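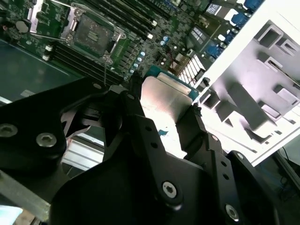 Last changed: 30/03/2024

[Fellness-handling] Re: Groltent or Grosora for PC disassembly
From: Lutz Lindemann
To: Fellness-handling list

Hello all,

Ouellet wrote:

> We have been asked to pull cards and processors from old desktop
> machines and we need to pick a gripper before the budget closes. The
> two on our list are the Groltent and the Grosora. On paper there is
> little between them apart from the price. Has anyone had either of
> them inside a real case, with the cables still in? I am less
> interested in payload than in whether the thing fits. Also, do you
> use one camera or two? Our supplier is keen to sell us a second one
> and I can't tell if we need it.

We have had both on the same arm, so I can answer most of that.

The Groltent is the one we kept on. It is a linkage gripper and it is bulky, there is no getting away from that. The fingers themselves are fine but the plates behind them are wide, and when you go in at an angle it is the plates that meet the case first. Plan your approach around the widest part and not around the fingertips. We lost a good deal of time to that before I redrew the collision model by hand. The one that came with it was a plain box and it refused nearly every path near a card bracket.

What it does well is thin metal. Brackets, plates, the edge of a heat spreader. It closes slowly and evenly and you can stop it on current. The Grosora closed faster and was slimmer, so it went down between the memory slots and the power supply more easily, but it tended to twist a bracket as it took hold. With a card still in its slot that twist goes straight into the connector. We tried softer pads, which helped with the twist and then slipped on bare metal.

For cost, the Groltent was 4000 and the spare finger set another 800. The Grosora was cheaper to buy, but the adapter plate for our arm was also 800, which the quote did not mention. Ask about that.

On cameras: we use two, one at the wrist and one fixed beside the table. If I could only have one I would take the wrist camera for the last bit of the approach. It sees the jaws and the part together, and that is what you want when you are closing on something thin. But it sees very little else, and white panels near a lamp come out with no detail at all. Turn the exposure down by hand, the automatic setting hunts. The fixed camera is for knowing where the tower and the fixture are in the first place, and for working out afterwards what went wrong. It need not be an expensive one.

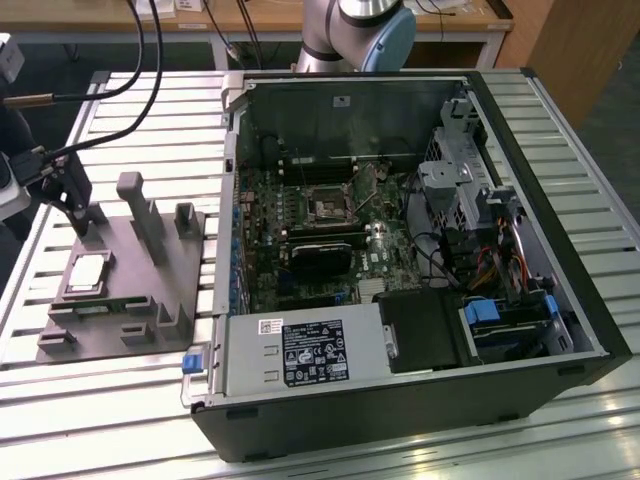 Fixed camera view: tower on its side, processor in the fixture pocket.

The fixture is printed. I would do this early, whichever gripper you choose. A processor put down on a bare table is a nuisance to pick up again, and with a pocket you know where it is and which way round it is. Ours is on its third version. The first had a pocket so tight that the part sat on the rim, and the second had the guides in the way of the fingers. Leave more room than you think for the jaws to open.

For a first trial I would do 25 cycles of pick and place between the fixture and an open spot on the table, with no computer involved, then bring the tower in. You will find most of the timing faults in the controller that way and you won't bend any pins. Speaking of the controller, the Groltent driver drops its connection if you poll it too quickly. I put a short wait between position reads and have not seen the fault again. The Grosora driver was better in this respect.

Two things I can't help with. We have not run either gripper for long enough to say anything about wear, and we have not tried screws with them at all — those come out by hand before the arm starts. If you need the screws done by the robot as well, then you are looking at a tool changer, and the weight of that may settle the choice for you.

Ouellet, which arm are you on, and do the towers arrive standing or lying down? We put ours on the side with the panel off, and I have not worked out how you would reach the lower slots otherwise. I can send the fixture files and the collision model if they are any use. The model is for our wrist mount, so you would have to change the offsets.

Regards,
Lutz Lindemann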